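Leaving the fridge off for a month: door open or shut?
Skarkevville Neighbors > Home & Appliances

mornus_dave
We're gone all of April and I'd like to stop paying to chill a jar of mustard. The Kairys is 30 years old and has never been turned off on purpose. Unplug it, or leave it running on low?

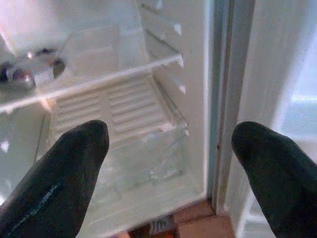 My wife votes unplug. Her mother votes never touch a compressor that works. I live with both of them, so please show your math.

Trunatholm_Tess
Unplug, wipe with baking soda and water, prop the door. A rolled towel does it. Shut it and you'll come home to a science fair.

oldcoil
Disagree on an old unit. Gaskets dry out, and the compressor may not want to start again. Ours quit after 5 weeks off. Cost me 200 bucks to hear a man say "yep."

Trunatholm_Tess
It was going to quit anyway, coil. You just gave it somewhere quiet to do it.

oldcoil
Tell that to my shrimp.

Zlata Mykhailiuk
What shrimp? Yours was off.

oldcoil
Different summer.

Zlata Mykhailiuk
I rent out a place in Mornuswood and turn the fridge off every winter. Prop the door, empty the drip pan. People forget the drip pan.

mornus_dave
There's a drip pan?

Trunatholm_Tess
Oh, Dave.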